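Talks & Workshops | Fruit Growing | Speaker Notes

PEARS FOR PEOPLE WITH SMALL YARDS
Shirley Arsenault, spring members' evening, May 8, 2024

Wait for the chairs to stop scraping. Water on the left, not on the laptop.

Start with the confession: I planted my first pear in the wrong place, on the wrong rootstock, with the tag still wired around the trunk. It lived. It gave me one pear in its sixth year and a squirrel got it. Pause for sympathy. If there isn't any, move on.

What I want them to take home tonight: buy the rootstock first and the variety second. Everybody shops by the picture on the label. The label shows you the fruit. The rootstock tells you whether you'll need a ladder or a fire truck to pick it.

SLIDE 2

Seedling pear roots make a big tree. Fine if you own a field. Quince roots keep things shorter and bring the fruit on sooner, but they sulk in dry or limy ground, and some pears won't take on quince at all without a piece of a friendlier pear grafted in between. The nursery should know which. If the nursery looks at you blankly, buy a houseplant and leave.

Ask who has heavy clay. (All of them. It's always all of them.)

SLIDE 3 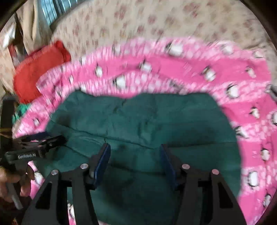
Dark green cloth, lightly creased.

Pollination. Most pears need a second pear that blooms at the same time. A neighbor's tree counts, if the bees can get to it. An ornamental pear might help and might not, and I'm not going to stand up here and defend ornamental pears in front of people who have smelled one in bloom.

European pears and Asian pears can pollinate each other when the bloom overlaps, but the Asian ones tend to open early. Don't bet the whole yard on it. If there's only room for one tree, get two varieties grafted on it, and label the branches, or in three winters you'll prune off the pollinator. Ask me how I know. Don't let them ask me how I know.

SLIDE 4: THE TWO I GROW

Zesovar. Small yellow-green pear, rough skin, looks like something you'd find under a porch. Very good flavor. Mine ripens in September and keeps well in the fridge drawer. Strong upright grower, so spread the branches while they're young and still listen.

Pruvgate. Prettier and knows it. Heavy cropper if you thin, and a heap of golf balls if you don't. One fruit to a cluster. Yes, it hurts. I took 226 fruitlets off one tree last year and wrote the number down so I'd have something to complain about.

SLIDE 5: PICKING

Slow down here, this is the part they get wrong.

European pears ripen from the inside out. Leave them on the tree until they're soft and the middle will be brown mush. Lift the fruit to horizontal. If the stem lets go easily, pick it. If you have to wrestle, come back in a few days. Chill them, then bring them out to the kitchen counter and press near the stem. A little give means eat it today — tomorrow is a gamble.

Asian pears, forget all that. Ripen them on the tree, taste one, pick the rest.

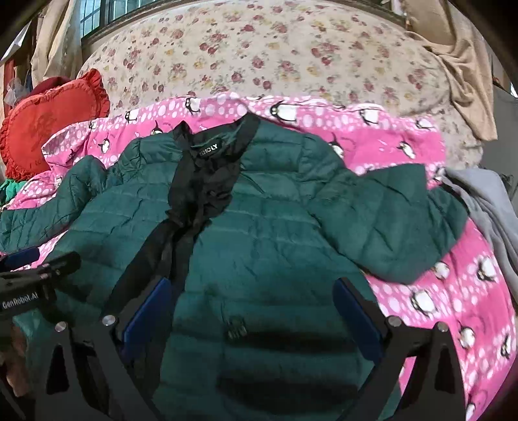 Katsuhiko Nomura wrote to me after the last version of this talk to say that I was too easy on Asian pears, that his Kawaguchi graft splits every time a dry spell ends in a downpour, and that he would like steady watering mentioned before anyone else loses a crop. Consider it mentioned. He also thinks I prune too late, and he can give his own talk.

SLIDE 6: FIRE BLIGHT

Keep it short, nobody sleeps well after the photos. Blackened shoot tips bent over like a cane. Cut well below the damage, into clean wood, on a dry day. Go easy on the nitrogen.

Questions, 10 minutes. Scion wood list is on the back table. Return the clicker.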